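Monley Tabletop Chess Manipulation Set: Data Card

Maintained by the Naidu Laboratory. Contact: Divya Rodrigues (collection), Vimala Rajan (annotation and release).

Summary

The Monley set contains demonstrations of robot arms handling chess pieces on a shared board. It was assembled to train and evaluate policies that map camera images and a short move instruction to arm motion. The current release holds 760 episodes. Each episode covers one instructed move and ends when the arm has returned to its rest pose.

Collection setup

All episodes were recorded on a white table with a black-and-white board. One side plays red and the other blue, and arms are mounted at the ends of the board. Operators controlled the arms by teleoperation and worked from a printed list of moves. The list favors openings, and a large share of episodes therefore begin with most pieces still on their home ranks.

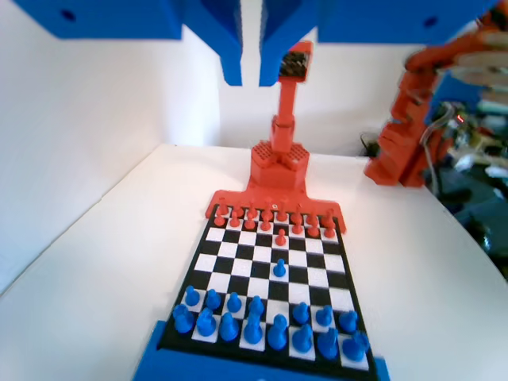 Board from the blue end, one pawn advanced on each side, red arm at the far end.

Lighting was not held constant between sessions. Recordings made in October include a wider range of shadow on the table and walls than earlier ones. Motion blur is present wherever an arm moves quickly, and blurred images have been kept.

Episode contents

Each episode folder includes:
- color video from every camera in use
- joint positions and gripper commands, sampled with the video
- the move instruction as text
- the board position before and after the move
- an outcome label: success, partial or failure

Annotation

Two annotators labeled each episode independently. Disagreements were settled by Vimala Rajan, and 37 episodes were relabeled in this way. A move is marked partial when the piece reaches the correct square but touches a line or falls over. Episodes in which an operator reached onto the board were removed.

Some images carry colored squares on the board. Users who train on raw pixels should treat images with and without tinted squares as separate conditions and report results for each.
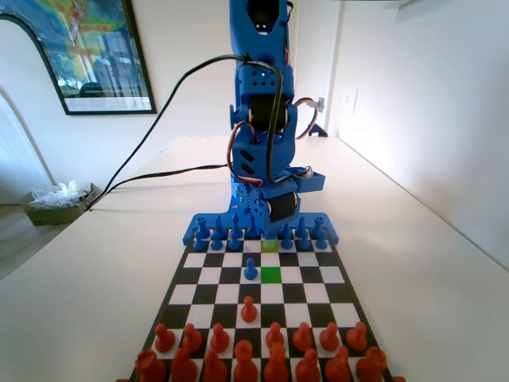 Splits

Episodes are divided by session, so that no session appears in more than one split. Nine sessions form the training split. The validation and test splits are drawn from the remaining sessions.

Known limitations

Captures and castling are rare. Background objects differ between camera views and may be learned as cues. The set should not be used to assess playing strength, as moves were assigned without regard to quality.

Access

Requests for the data should be sent to Divya Rodrigues and should state the intended use. Loading scripts are distributed with the Drumura toolkit, release 11.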